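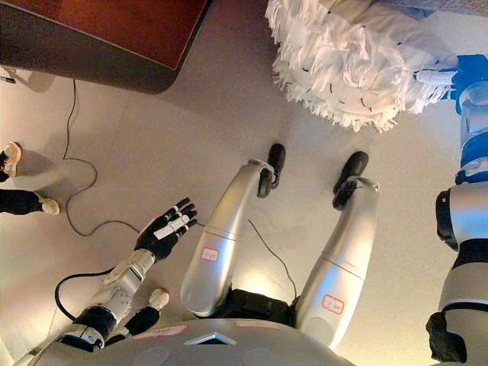

I would like to ask for advice about a tile floor which became dull and a little sticky under the feet, and which I cannot bring back with normal mopping. We moved into this apartment in Nesinska in December. The main room has 31 square meters of tile, and it is the same tile in the hallway and the kitchen. The color is a pale beige, as in my first picture, so I expected that it would be easy to live with. The problem is that when I walk with bare feet in the evening I feel a small resistance at every step, and when I look toward the window in the morning I see long curved marks from the mop. On photographs you cannot see them so well, only when the light is low.

I should explain what I did until now. The first weeks I used the floor cleaner that the former tenant left under the sink. It is called Calovov, it smells of orange, and on the bottle it says "shine and care." I put one cap in a bucket of warm water and mopped the whole room. After it was dry it looked good for a day or two. Then it looked tired again, so I mopped again and put two caps. I think now that this was my mistake, but I am not certain.

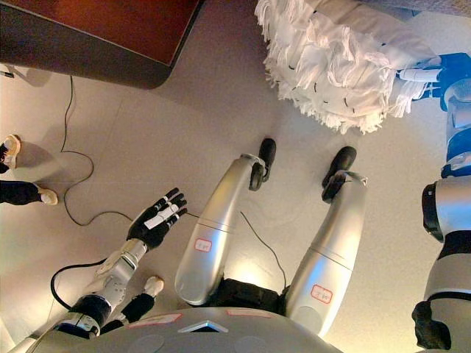 After that I stopped the Calovov and tried only hot water. The marks became worse, more like clouds. Then I tried dish soap, a small amount, and it became slippery the same evening, so my wife asked me to stop with the experiments before we have guests. The tiles are not shiny by nature, I believe they are matte or half matte. I cannot say if they are ceramic or porcelain. The landlord also does not know, he only knows that they were bought at Uchida, the tile shop near the station, before he owned the apartment. The shop has moved and the lady on the telephone was friendly but could not find such an old order.

The joints between the tiles are another matter. Near the kitchen they are darker than in the rest of the room. I scrubbed one joint with an old toothbrush and it became clearly lighter, so it is dirt and not the real color. I did this for as long as I could stand it on my knees and finished only a very short piece.
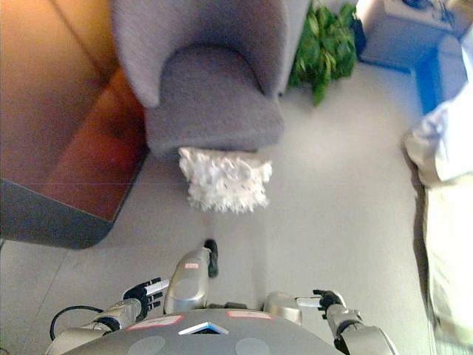

The gray armchair, with the plant and the white cabinet behind.

I add also the furniture to my problem. The armchair is heavy and when we moved it the tile under it was nicer than the tile beside it. It has no film and it does not stick. To me this proves that something is lying on top of the floor and that the tile itself is not damaged, but I would be glad to hear it from someone with more experience.

My questions are these. Can I remove such a film without a machine? I have read about vinegar, and I have read also that vinegar destroys the joints, sometimes on the same page. And what should I use afterward for the weekly cleaning? I would like to buy one product and not five. The water in our district is hard, if this is important. The kettle gets white inside very quickly.

Thank you for reading such a long message.

Tsutomu Yoshida, 4th February

OldMopHead

It's the shine stuff. Stop using it. Hot water and ammonia, done. I did my mother's kitchen like that for years and never had a problem.

Marjeta from the third floor

Good evening. I worked a long time in the cleaning of offices and two schools, and I have seen your floor many times in other buildings. What you have is a layer of care product. Cleaners with "care" or "shine" on the bottle usually leave a thin film. On some floors this is wanted. On tile, which does not absorb much, the film has nowhere to go, and each mopping puts a new one on the old one. The dirt from shoes and from the kitchen gets caught inside. Two caps in the place of one made it quicker, as you already suspected.

Your test with the armchair is a good one. Please make one more test before you buy anything. Choose one tile in a corner, put a little warm water with baking soda on it, wait five minutes, rub with a white cloth. If the cloth comes away gray or yellow and the tile feels different under the finger, then it is film and you can remove it. If nothing changes, try the same tile with an alkaline cleaner from the hardware store, the kind that is sold as "basic cleaner" or "wax remover" for tile. Bruder in the old town has one in a white canister and they will let you read the label in peace. I don't remember the price.
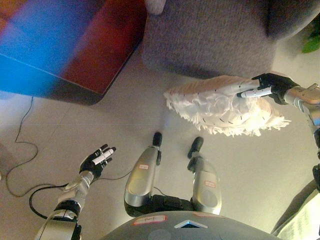
Before any wet work, the dry work. People want to skip it and then they wonder why there are gray streaks. Start high and finish low. First the tops of cabinets and the lamps, then shelves, then the backs of chairs, and only when the dust has come down you vacuum the floor, with the brush head and not with the bare pipe. Leaves of house plants also hold more dust than one thinks. I wipe mine with a damp cloth and I do it before the floor, otherwise the drops fall on clean tiles and you can start again. Under the radiators use whatever is thin enough. A long ruler with a sock on it is very fine for this.

Then the washing. Do it in pieces, never the whole room together. A piece of two by two meters is enough. Put the solution on the floor generously, as the label says, and let it stand for the time on the label. It must not dry. If you see it drying, put more. Scrub with a brush with a long handle, medium hard, in circles and then straight along the joints. Now comes the important part: take up the dirty liquid with a cloth or a wet vacuum, do not push it around with the mop. Rinse with clear water two times and change the water when it is cloudy. I know this sounds like many buckets. It is many buckets.

For the joints I would wait until the film is gone. Perhaps half of the darkness will leave together with it. What remains you can treat with a paste of baking soda and water and a narrow brush. There are joint brushes with a long handle, so you can stand like a normal person. Your knees will thank you more than your floor.

About vinegar. It attacks the cement in the joints, slowly, a little each time. Once in your life is not a catastrophe, each week is a bad habit. Also it will not help you here, it is for lime and you have a film of care product. With ammonia, as the person above writes, it can work, but then open all windows, and never bring it together with anything that contains chlorine. I personally would not take it in a living room.

For each week: warm water and a neutral cleaner without care, without shine, without any picture of flowers. Less than you think. If the bottle says a cap for a bucket, begin with half a cap. With hard water you dry the floor afterward with a microfiber cloth, at least where the morning light comes in. That is the place where you see the marks, the rest of the floor you can leave.

Tsutomu Yoshida

Thank you very much, this is more than I hoped. I made the test behind the door. The cloth became yellow-gray, and the tile is now one clean square that I must try not to look at. I have one more thing to ask. How much liquid should I calculate for the room? The canister at Bruder holds 900 milliliters and the label gives only "according to soiling," which does not help me very much.

Marjeta from the third floor

For film I mix one part with ten parts of water the first time. So you will have almost ten liters from one canister, and in my experience this is sufficient for a room like yours if you do not spill. Buy one, keep the receipt. If the first two pieces need a second round, then go for another one. And take out the heavy furniture before, also the armchair, even if there the floor is good. Otherwise you get an island with an edge around it, and the edge is hard to blend.

Gloves, please. The alkaline cleaner takes the fat out of your skin as well as from the floor.

tilo64

I have a different opinion about scrubbing by hand. We had the same thing on a smaller floor and after one evening I gave up and rented a machine with a rotating pad. You return it the next morning. It did in two hours what I could not do in a weekend, and it was gentle with the joints. If you have neighbors below, ask first, it is quite loud. My mistake was that I took the black pad, which is too rough for matte tile, and there is one place near our balcony door where you can feel it. Take the red or the white pad.

Also check with your landlord if the joints were ever sealed. Ours were, and the wax remover took the sealing away, so I had to do it again. It was not difficult, a small bottle and a small paintbrush, but you should keep the floor free from spills until it has hardened. On my bottle it was 14 days for the full hardness, and you could walk on it after one night.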